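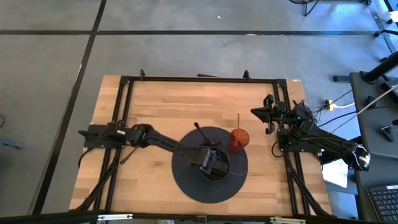
I swap fingertips on my two arms way too often, so my steps are short.

1. Park both arms and cut the power. Fit the Ornov tips on one side and leave the Iyamu pair on the other.

2. Jog the fingers slowly toward the cup and watch the gap on the wrist camera — stop if the tips look uneven.
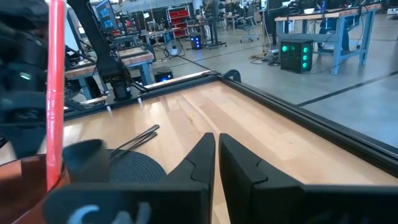
3. Run 8 grabs per side, cup first, then the bowl. Write down every slip!
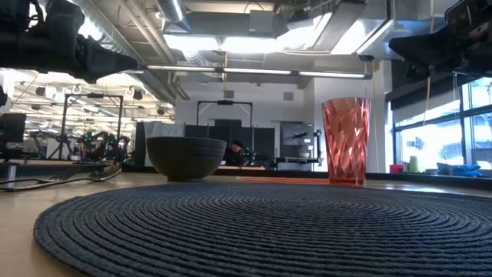 I go easy on the grip force for the tumbler and bump it up 2 notches for the bowl. Keep whichever tips slip less.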